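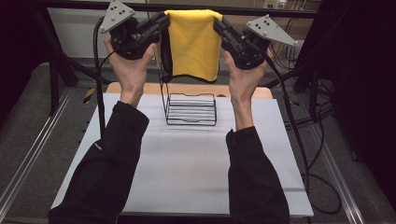 Figure 1. Yellow towel held by its top corners over the black wire rack.

Hanging a Towel Properly: A Study of Small Drying Racks
Final project report, Household Design Studio, Ridgeway
October 2025

1. Background

Our studio brief asked us to pick a household chore that takes under a minute and find out why people do it badly. The other groups took on heroic subjects such as the fitted sheet. We took the hand towel. It seemed easy in June, when we signed up for it.

The chore goes like this: a towel comes out of the wash or off somebody's hands, and it has to end up on a rack so that air reaches both sides. Most of the households we asked in Alton agreed with this in principle. In practice their towels were in a wad on the lower part of the rack, where they stayed damp and started to smell like a basement.

We sent a short survey to the Alton and Fliltidville mailing lists and got 57 replies. One reply was a recipe, which we have left out of the results.

2. What we used

The rack is a low black one with parallel wires making a slatted platform and a taller upright wire section behind. We set it on a white board on a wooden table so that we could see the edges of the towel against something plain. The towel is yellow. We had a white one first and lost sight of it against the board, which cost us a morning.

All trials were written up in the Skedach notebook template the studio requires, including the column for "mood of participant," which we filled in with as much dignity as we could.

3. Method

We compared ways of getting the towel onto the rack:

Drop. The towel is let go over the platform and left however it lands.
Fold and lay. It is folded once and placed flat on the slats.
Corner hang. It is pinched at both top corners, allowed to hang until it stops swinging, then lowered so that the top edge goes over the upright section and the rest falls in front.
Drag. The bottom edge is set on the slats first and the towel is pulled back across them.

Each trial was scored for how much of the towel lay over itself and whether any of it touched the board. Drying was checked by weighing at 4 hours. We had wanted to weigh every hour, but the scale was shared with the bread group and they were not in a sharing frame of mind.

4. Results

The corner hang did best on both scores, and it dried most evenly. The bottom edge was always the last part to dry, as anyone's grandmother could have told us for free.

Fold and lay looked the neatest and dried the worst. Several survey replies named it as their usual way, with some pride, so we have tried to word this section gently.

The drop was unpredictable. Once in a while it landed beautifully and we all went quiet. Mostly it landed like laundry.

The drag kept catching on the slats and pulled the rack along with it. We stopped early with that one.

5. Problems

The width of the pinch matters more than we expected. If the hands are too close together, the top edge sags in the middle and folds over itself on the way down. If they are too far apart the towel is stretched tight and springs a corner loose – usually the left, for reasons we argued over for most of a lunch and did not settle.

Height was the other trouble. Start too low and the bottom edge meets the platform before the towel has straightened out, and then it bunches. We ended up with a rule of waiting until the towel hung still before lowering it. It sounds like nothing but it improved the scores for everyone in the group.

6. Next steps

We would like to repeat the trials with a bath towel, which will need a bigger rack and possibly longer arms. A second rack with wider gaps between the wires is also worth trying. The report limit is 2000 words and our first draft ran to 3596, so the history of the towel rail has been moved to an appendix, available on request. There have been no requests.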